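Prikcombe Adult Learning – Running a Small Kitchen
Handout 4: Plates, laying out and clearing
Notes to go with the session on 6th August. Bring these back next time, we carry on from the bottom of the last page.

Left over from last time
Cloths. Two colours, one for tables, one for everything else. Several of you asked if a third is needed for the sink. If you've got one, fine. If not, use the everything else one and put it straight in the wash.
Labels for the dry store – still to do. Spare pens in the drawer.

1. Why a whole session on plates
Most of the muddle in a small kitchen is crockery. Food gets planned, plates don't. You cook for 30, you find 20 plates that match and then whatever's at the back of the cupboard. Then someone's washing up in the middle of serving and the whole thing slows down.
So: plates first, before the menu is even fixed. What have we got, what size, what shape, how does it stack.

2. Sorting
Clear a table. Wipe it, let it dry. Get everything out of the cupboard, yes everything, including the shelf you can't see into.
Sort by shape before colour. People always go for colour first as it looks tidier, then the stacks wobble. A rimmed plate won't sit properly on a flat one. Shallow rim with shallow rim, deep with deep.
Odd ones to one side. Don't hide them in the middle of a stack, they'll be the one you pull out when you're in a rush.
Check each as it goes past:
– chips and cracks (run a finger round the rim, gently)
– knife scratches on plastic, the deep sort that hold on to food
– stains that don't shift after a proper soak
– anything gone out of shape, put it flat on the table and press the edge, if it rocks it goes
Anything doubtful goes in the box by the door. Do not put it back "for now".

3. Using colour
Plastic plates in soft colours are cheap and light and you can make the colours work for you. Grey, pale green and white is a decent set for a small kitchen.
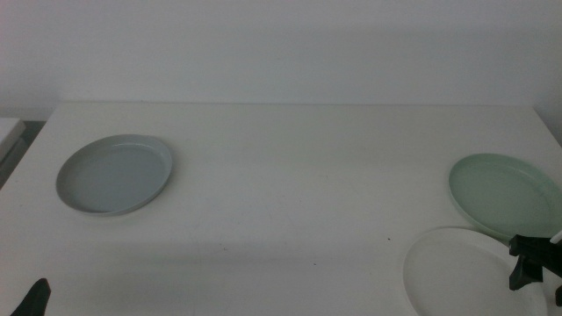 Decide what each colour is for and write it down on the inside of the cupboard door. In the Drirkuvley kitchen it goes green for the vegetarian meals, grey for ordinary, white for bread and sharing. Doesn't matter what you pick as long as it stays the same from one week to the next. If it changes, say so out loud to everybody at the start, don't rely on the note.
Colour is NOT an allergy system on its own. Covered in Handout 2, read it again if you weren't here. Allergy meals are plated separately, covered, named, carried by one person.
White on white – a white plate on a white table is hard to see, more so for anyone with poor sight. Put a coloured mat or a napkin under it, or give that person a coloured plate. Same goes for pale food. Mashed potato and fish on a white plate on a white table, you can lose the lot.

4. Laying out
Work from the wall side of the table to the front. Back row first, then you're not leaning over what you've done.
Leave a hand's width between plates if you are filling them on the table. Overlapping plates are ok for holding, not for filling – gravy finds the join.
Keep plates back from the edge. Sleeves, bags, small children.
Hold by the rim, thumb on the outside. Thumbs creep in when you're tired. If you've touched the eating part, that plate goes back to be washed, no arguing.
Warm plates: only the ones made for it. Plastic ones don't go in a low oven, whatever your aunt says. Check underneath for the marks. No mark, don't warm it.

Exercise A (in pairs)
One lays out, the other watches hands. Swap. Write down every time the thumb goes over the rim. Then do it again at serving speed and see what changes.

5. Dishes with sides
A plate with a low upright wall round it counts as a dish for our purposes. Use for anything with liquid: stew, beans, pudding with custard, fruit in juice. Saves the floor and saves the carrying.
Portion is harder to judge in a dish than on a plate. It looks less than it is. Fill one, tip it out on to a plate, look at it, then decide on the spoon. Stick to that spoon.
Stacking: walls take up height. A stack that's fine with plates is too tall with dishes, so two short stacks. Never over shoulder hight.
Washing: the corner where the wall meets the base is where food stays. Brush, not cloth. Rinse upside down so the water runs off, then rack. Look into that corner again before it goes away.
Before serving, look at the inside and look at the table too. Crumbs and specks show up on a pale top, wipe again just before food comes out and not half an hour earlier.
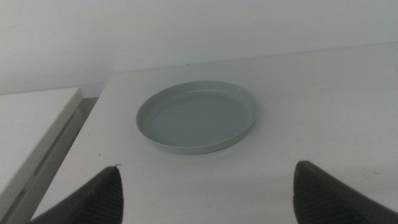

Kahsay asked whether it's worth buying dishes for everyone and doing away with flat plates altogether, one kind of thing, one kind of stack, less to think about. Did it that way in another kitchen and the drying up was a lot quicker, but people did grumble about cutting meat with the sides in the way.
Fair point. Depends on the menu. If it's soup and stew most weeks then yes, dishes all the way. If there's a roast you want flat plates. Have a think about your own menus from Handout 3 and note which way you'd go and what you'd give up.

6. Clearing
Scrape, sort, soak. Scrape at the hatch, not at the table in front of people who are still eating.
Same shapes together again as they come back, otherwise you're doing section 2 twice in a day.
One person carries, one scrapes. When the carrier is faster than the scraper the carrier stops and helps.
Air dry if there's room. Tea towels only if they are clean on that day.
Put away bone dry. Plastic stacked damp smells by the next week, you'll know it when you open the door.

7. Cupboard
Heaviest at the bottom. Most used between waist and shoulder.
Box by the door gets emptied the same day – bin, craft table or charity shop, and cracked things don't go to the charity shop.
Update the list. What you have, how many, where. Pencil.

For next time
– finish your own crockery list, home or work kitchen, either's fine
– read the washing up pages in the Flinier folder, the blue tabs only
– bring one plate or dish you think should be thrown out and be ready to say why
– clean apron, hair tied back, we'll be at the sinks
Door code for the side entrance is 2256, please pull it shut behind you.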